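From: Haruna Sekiguchi
To: larkport-housewares list
Subject: Re: Shared kitchen sets, proposed contents and storage

Dear colleagues,

Thank you to everyone who responded to the draft contents list. I am replying to Ms. Brito's message on behalf of the Larkport lending office, as several members have raised the same points with us directly.

Vanderleia Brito wrote:

> Before the list is adopted, the Samier branch would like the
> following clarified.
>
> 1. The draft calls for "one strainer, one bowl, one plate, one
> cup" per set, but gives no colors. Our borrowers sort by color
> when they put things away, and mixed sets come back incomplete
> more often than matched ones.
>
> 2. Is the toaster oven part of the set, or is it lent
> separately? It takes up more shelf space than everything else
> together.
>
> 3. The play food is listed only as "assorted." Our staff cannot
> check in a set against that word.
>
> 4. Please confirm whether condiment bottles are to be included.
> The earlier edition left them out.
>
> Vanderleia Brito
> Samier branch

On the first point, the office agrees that colors should be stated. The colander will be listed as pale green and the bowl as blue. The round plate supplied with the first sets is lavender, and a blue one is also in circulation; either will be accepted at check-in. Branches holding older stock in other colors may continue to lend it until it wears out. The catalog currently carries 1,476 individual housewares records, of which 714 have no color entered at all, and we do not expect branches to correct these before December.

On the second point, the toaster oven will be lent separately under its own record. It should be given a fixed place at one side of the table, with the smaller items laid out beside it.

Tabletop layouts, Larkport:
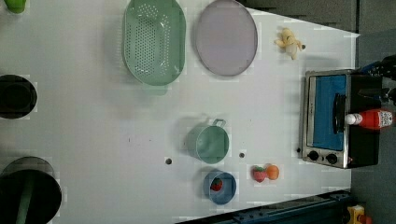
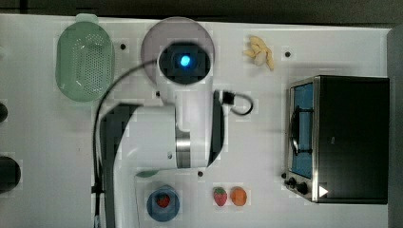 On the third point, Ms. Brito is correct that "assorted" is of no use at the desk. The word will be replaced by named items, beginning with bananas, strawberries and a round orange-colored fruit. Mr. Arai has offered to prepare the wording and would welcome suggestions from branches whose sets contain other pieces. Please send him the name you use at your own desk, even if it differs from the one on the supplier's packing slip. The Chan branch, for instance, has "berry, large" on its labels, and borrowers have been known to search for it under fruit, toys and baking.

On the fourth point, the ketchup bottle will be included. It is to be stored upright in the box with the cap closed. No other condiments are planned for this edition.

Two further matters were raised off the list.

Malachy Ní Bhriain asked whether sets may be divided between two borrowers. They may not. A borrower who needs only a cup or a plate should be directed to the single-item shelves.

Ryota Ishida asked about boxes. The office has 51 empty boxes of the deeper kind, and each branch may request up to 20. The oven does not fit in them and should be shelved with its door facing out. Requests should be sent to this address with the branch name in the subject line. The Rakus branch has already submitted its request and need not do so again.

A revised list will be circulated once the wording for the play food has been settled. Corrections to the quoted draft should be sent to the whole list so that other branches may see them.

Sincerely,

Haruna Sekiguchi
Lending Office, Larkport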